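Two grippers, one pig
4 min read

I've had the Trirkix grippers bolted on since April and I keep promising to write them up, so right, kettle on, let's go.

Quick recap if you missed the last post: the old pair were from Ulis, and they were fine until you asked them to pick up anything with legs. Smooth blocks, lovely. Cups, no problem. Plastic farm animals — absolute misery. They'd shut on one leg, the whole thing would swing round and off it went. Qiuyue Yu (who lent me her bench notes and a lot of patience) told me to stop fiddling with the software and change the fingers. I ignored her for weeks. She was right.

The new ones are parallel grippers with little linkages behind each finger, and they open much wider than I'm used to. Fitting took me 15 minutes on the left arm and a whole evening on the right, because I'd put the cable on the wrong side and had to take it all off again. Sigh.
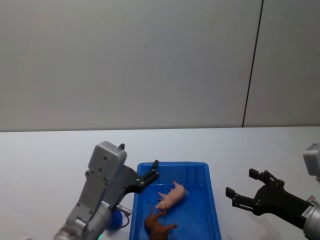
Pig and friend in the blue tray, both arms in close.

The test is dead simple. Animals go in the tray, I drive one arm at a time and try to lift one out and put it down on the table. I did 30 goes with each set of grippers, swapping between left and right. The Ulis pair managed 15. The Trirkix pair only dropped the thing twice! I was so pleased I rang Qiuyue at ten at night, which she was very nice about.

What I don't love: they're chunky. If two toys are lying close together, getting a finger down between them is a proper faff, and I've clipped the tray rim more times than I'd like. They also cost me almost 200 quid more than the old pair, so that's the new camera put off for a bit.

I'm still running everything off the Skornberg controller and it's coping, though there's a tiny lag when both arms move together. I've got a Yin one on loan to try next, and I want to do the same test with that before I say anything rude about either.

Recent posts
Skornberg controller: one month in
Why my cables kept snagging
Choosing a tray (yes, really)
1000 picks later: how the Ulis fingers wore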